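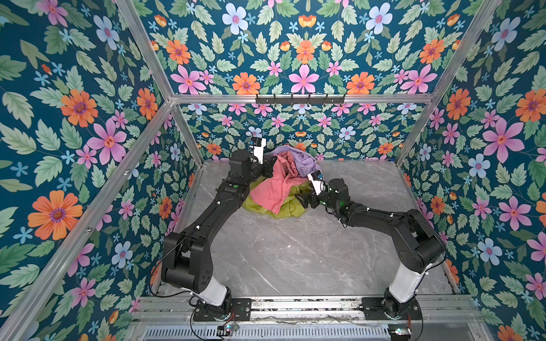
Figure 2. Deux bras noirs dans une enceinte à cadre d'aluminium, parois à motif floral.

4.2. Partage du spectre entre opérateurs voisins

Revenons maintenant, comme nous l'avions promis au lecteur patient, sur la question du partage de fréquences dans les zones peu denses, que la section précédente n'avait fait qu'effleurer. Le cas de la vallée d'Emidley nous a beaucoup occupés, et nous avouons y être attachés : deux opérateurs, Civico et Uibo, y détiennent des blocs contigus dans la bande basse, et chacun n'en exploite qu'une partie, du moins en dehors des heures de pointe. Le relief y est capricieux, les habitations sont dispersées le long de la rivière, et l'on comprend sans peine qu'aucun des deux n'ait eu très envie d'y multiplier les pylônes à ses seuls frais.

L'accord étudié porte sur 19 sites, tous équipés d'antennes communes depuis le mois d'octobre. Chaque opérateur conserve son cœur de réseau et sa politique tarifaire – ce point avait été longuement discuté – mais accepte de céder à l'autre, par tranches de 5 MHz, la capacité qu'il laisse en sommeil. La cession est révocable à tout moment, avec un court préavis que les deux parties ont fini par juger raisonnable. Nous avons relevé 142 cessions au cours de la période d'observation, presque toutes en début de soirée, lorsque les abonnés de Civico rentrent de la ville et que ceux d'Uibo, plus nombreux parmi les entreprises, ont quitté leurs bureaux.

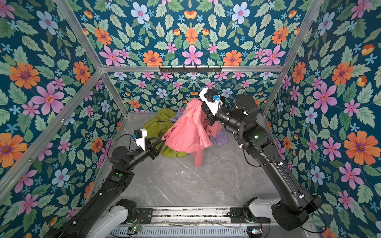

Cette complémentarité des usages nous paraît être le véritable moteur du dispositif, et l'on aurait tort de l'attribuer à la seule qualité des équipements. À Katholm, où nous avions mené une enquête comparable, les deux clientèles se ressemblaient trop : les pointes de trafic tombaient au même moment, et il ne restait à peu près rien à échanger. Les équipes locales nous avaient pourtant reçus avec une grande gentillesse, et leurs journaux de trafic, tenus avec un soin remarquable, nous ont été fort précieux pour construire le modèle de la section 3.

Il convient toutefois de rester prudent sur la mesure du débit ressenti. Les relevés d'Emidley proviennent des stations de base elles-mêmes, et ils disent peu de chose de ce que vit l'abonné au fond d'une maison aux murs épais – nos correspondants sur place ne se sont pas privés de nous le rappeler ! Nous avons donc écarté de l'analyse les sites dont les journaux présentaient des interruptions, puis recalculé les moyennes horaires sur les séries restantes. La méthode de pondération retenue est détaillée en annexe, avec le traitement des cessions révoquées avant leur terme.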